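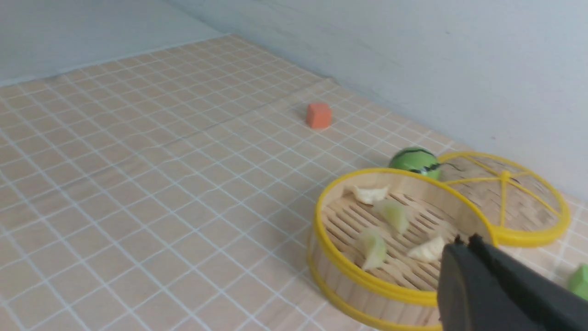
## Olness hand coffee grinder: my take after 3 months

I'm a slow morning person, so a hand grinder suits me (most days, anyway!). The Olness holds enough beans for two mugs, and I count 359 turns on a light roast from Normont, which is a lot of cranking before breakfast, but the smell makes up for it. On their darker Pravow blend my arm gets off much easier.

The grind is lovely and even at the coarse end, and my French press has never had less sludge in it. Go finer than setting 7 and things get dusty, so espresso folks should keep looking. My one real grumble is the lid, which pops off if you get too eager, and then you're chasing beans all over the kitchen.

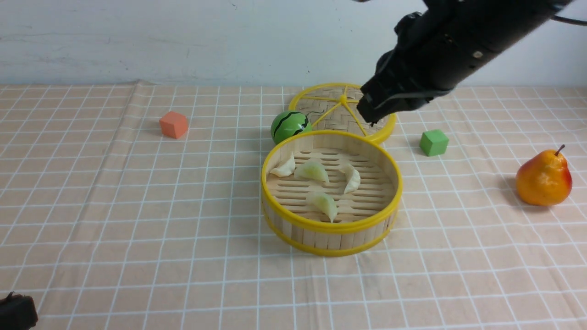 *Bamboo steamer basket on the grid-print cloth.*

Would I buy it again? Yes, and I'd get the bigger jar too.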